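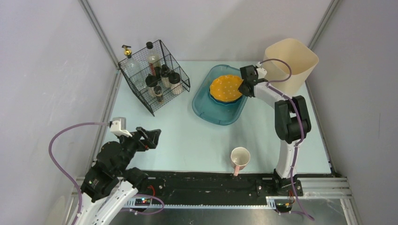 Bottles in the black wire rack

OK quick one before I lose the weekend entirely. Got back from Skarnwood on Friday night, bag still in the hall, boots on newspaper. Writing this down now or I never will.

So. The mine walk. I've been meaning to do it since they opened the lower tunnel to visitors and kept putting it off, mostly because of the drive. 200 miles each way, the last bit on a road that's mostly patches. Went in December which everyone said was dumb. It was fine. Cold, but the tunnel is the same temperature all year so you're warmer underground than in the parking lot.

Tickets first because people always ask. You book through Cindance, which is the outfit that runs the tours, and you pay at the hut when you get there. Cards ok. Their website shows you times that don't exist in winter, so call. There's one walk in the morning and one after lunch and that's it until spring.

Our guide was Esi Ankrah. She used to do the books for the mine, up in the office, and says she went underground maybe twice in all the years it was running. Now she's down there every working day. When it closed there were 855 people on the payroll and she typed the letters. She said that part fast and then showed us how to adjust the helmets.

The walk itself — two hours, a bit more if your group is slow, ours was slow. You go down a ramp first, then a long flat section with the old rails still in, then the ladders. The ladders are optional. I did them. Knees not happy. There's a bypass if you don't want to and nobody makes a thing of it.

Best part for me was the pump chamber. Big square room cut straight out of the rock, and Esi turns off the lamps for a minute. I've done the lights-off thing in caves before and usually somebody giggles or checks their phone. Not this time. You hear water a long way off and you lose track of where your hands are.

Less good: the audio thing at the end. A recording of actors doing miners' voices. Half the people who worked there live up the hill, ask them! I said so to Esi and she made a face and said it came with the grant. Fair enough. I'd still skip it and have the extra ten minutes at the rail section.

What I keep thinking about is who's making money off it. The tours employ 6 people in winter, 70 in summer if you count the cafe and the campground and the shuttle. That's a long way from 855. The guy at the gas station told me all this, and he was pretty cheerful about it, more than I would be. His daughter does the shuttle. His view was that the town was going to empty out anyway and now at least the school is open. The woman I talked to at the bakery was not cheerful. She thinks the rents are going up for the wrong people. I don't know enough to say who's right, I was there three nights.

Stayed in Brostedside, across the river, cheaper and you can walk over the bridge in fifteen minutes. Room was small and clean, radiator either off or boiling. Ate at Lau two nights out of three. It's down by the old loading dock, does a fish stew and a thing with dumplings, get the dumplings. Closed the third night with no sign on the door so I had crackers and cheese sitting on the bed.

Second day I just walked. There's a path along the river that goes past the spoil heaps, which are going green now, birch mostly, little skinny ones. Somebody has put benches in. You can see where the cable line used to cross, the footings are still there with numbers painted on them. No signs explaining any of it and I liked that better then the tunnel in some ways. Saw one dog and its owner all morning.

Things to bring. Gloves you don't care about, the ladder rungs are rusty and it does not come out. A second pair of socks. Cash for the bridge parking, the machine eats cards. Don't bring a backpack bigger than a day pack, they make you leave it at the hut and the hut isn't locked.

Would I go back, yes, in May probably, when the upper level opens. Esi says it has daylight coming in through the old air shafts, and bats. I want to see teh bats.

Pictures from the tunnel when I find the cable for the old camera. Laundry now.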